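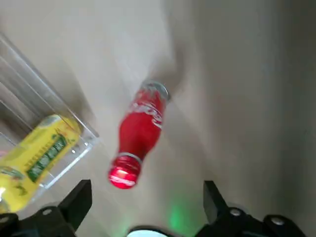 ## Unit 4: Futures Prices and Margin

Instructor: Grigoris Alexiou

A futures contract fixes today the price at which a commodity will change hands on a later date. Most contracts are closed before delivery, and gains and losses are settled in cash each trading day.

**Worked case.** Rallis, a grain merchant, sells one May wheat contract to Prisier, a milling company, at $442 per ton. The contract covers 80 tons. At the close of the first trading day, the price has fallen to $406.

- Change in price: $36 per ton
- Credited to the seller: $2,880
- Charged to the buyer: $2,880

Each party posts *initial margin* when the position is opened. If the account balance falls below the *maintenance margin*, the broker issues a margin call, and the account must be restored to its initial level.

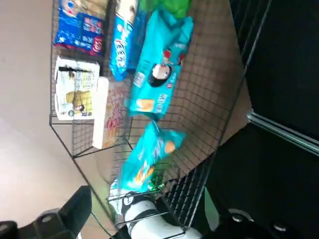

**Why would Prisier keep the contract after such a loss?**
The company needs wheat in any case. It can now buy grain more cheaply in the cash market, and that saving offsets the loss on the futures position.

The offset is exact only when cash and futures prices move together. The difference between the two is called the *basis*, and it will be treated in Unit 5.

Students should repeat the calculation for a closing price of $454 and state which party is charged. Written work is to be submitted before the next lecture.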